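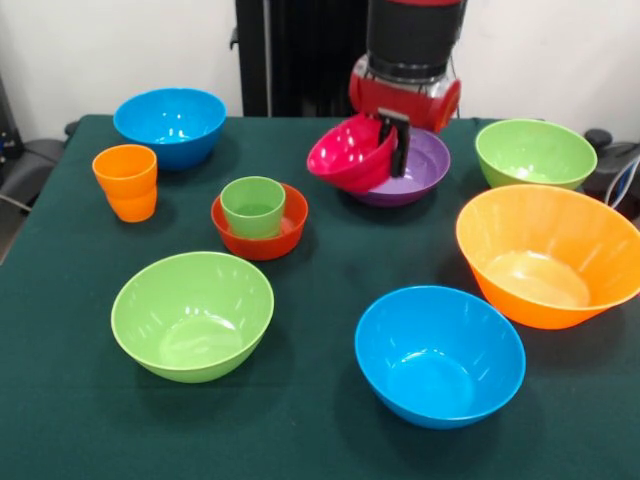 Speaker notes, Mỹ Tôn. Sorting and stacking shared tableware. November 9, 2023.

Start with the cupboard. Everyone in this room has opened a break room cupboard and had a bowl slide out. My talk is about how we put the tableware away at Brindo, what we changed in June, and what I would do the same way again. The slide has plastic pieces on a dark green cloth, and I want people to look at the small red-orange bowl near the middle with the light green cup standing in it. Ask the room where that pair goes. Half will say with the cups and half will say with the bowls. Let them argue for a minute, then move on.

Background. Two kitchens, one on each floor, same cupboards in both. Before June the rule was "put it where it fits." At the last stock check we had 2,340 pieces on the list across all our sites, plates and flatware included. The year before it was 2,871. Most of the missing ones were cups. Do not spend long on the numbers, they are in the handout.

First point: sort by shape before color. People want to sort by color when the plastic is bright. It looks good on the shelf and it stacks badly. A deep bowl and a shallow bowl of the same color do not nest well, and the deep one ends up sitting crooked. Point to the blue bowl at the back left of the table, which is fairly deep, and then to the purple one, which is shallow. Those two belong in different stacks.

Second point: widest at the bottom. Say this slowly, people write it down. A wide rim goes down first and the smaller bowls go in after it. If a bowl rocks when you let go of it, take it out and start a second stack. We keep stacks to the height of the shelf lip and no higher. Flarnero lets theirs go up to the shelf above and they lose time every evening getting the bottom ones out.

Third point: cups with cups. Tall tapered tumblers nest well when dry. When they are damp they stick, and then someone bangs them on the counter and cracks a rim. We let cups drain upside down on the rack and nest them the next morning. Short wide cups get their own row. A cup left inside a bowl takes up the space of three bowls, so that is the one habit I ask new people to drop in the first week.

(Pause for questions here if the group is small. With a big group keep going.)

Clearing a table. This is the part people ask me to repeat at the Shboul site.
Pick one empty spot on the cloth and build there. Do not carry pieces one at a time to the sink.
Empty and scrape first. No stacking on top of food.
Hold a bowl by the rim and tip it a little as you bring it over, then set it flat.
Pull cups out of bowls before you touch anything else.
Carry one stack per trip, both hands.

Tablecloths. Short section, skip if we are running late. Dark cloths hide sauce and show flour. Bright plastic is easy to spot against dark green, so fewer pieces get rolled up in the cloth and sent to the laundry. We lost a good number of small bowls that way before Climov called to say they had a box of them.

Labels. We tried shelf labels with words and people did not read them. Now there is a drawn outline of the piece on the shelf edge, cup or deep bowl or shallow bowl. I printed 500 of the stickers and we still have almost all of them, so take a sheet from the table by the door.

Costs, if asked. The stickers and one extra drying rack per kitchen. No new cupboards.

Likely questions. Does it work with lids? Lids go upright in a bin, separate talk. What about glass? Same order, shorter stacks, and a cloth between pieces if they are going on a cart. Who checks the shelves? Whoever closes the kitchen, once, before the lights go off.

Handout is two pages. The shelf drawing is on the back of the second one.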